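News from the Toy Sort Project

The student robotics club has moved its fall project onto the two-arm bench, and members have been meeting there twice a week since the semester started. The goal for December is a full cleanup run: toys spread on the table, all of them in the bin, no one touching the controls.

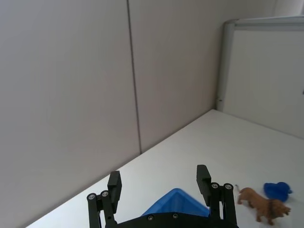

Grasp planning has taken up most of our time. Round and soft items went quickly, but anything with thin legs or a tail gives the software trouble. The little brown lion is a good case, with its mane at one end and a thin tail curling up at the other. Rafferty Marchetti's group now picks animals up by the body and ignores everything else. In their last set of trials that worked 9 times out of 11.

The team named its software Flullness, after a typo in the first commit, and the name has stuck. Version 2 has one planner for both arms. Before that each arm had its own, and they spent a lot of time waiting for each other.
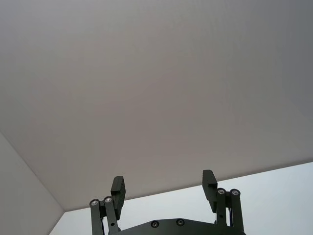 Yetunde Balogun rewrote the homing routine over break. Startup used to take several minutes and a printed checklist. It now takes 45 seconds, and new members can run it after one training session.

Handoffs between the arms are next. The plan is for one arm to pass a toy across when the other has the shorter reach to the bin — simple on paper, slow so far in practice. Anyone who has worked on timing or motion planning is welcome to join that group.
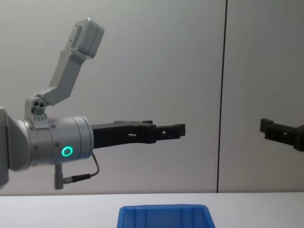 We will show the project at the Brorkelen student meet in December. The Momulgate team is bringing a sorting entry too, and we have agreed to use the same set of toys so the results can be compared. Sign up with Rafferty if you need a seat in the van.
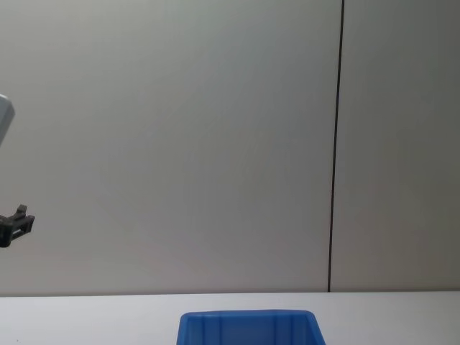

Pellegrini College Robotics Club

Open bench hours start at 4 p.m. First-time members should read the safety sheet and bring a laptop.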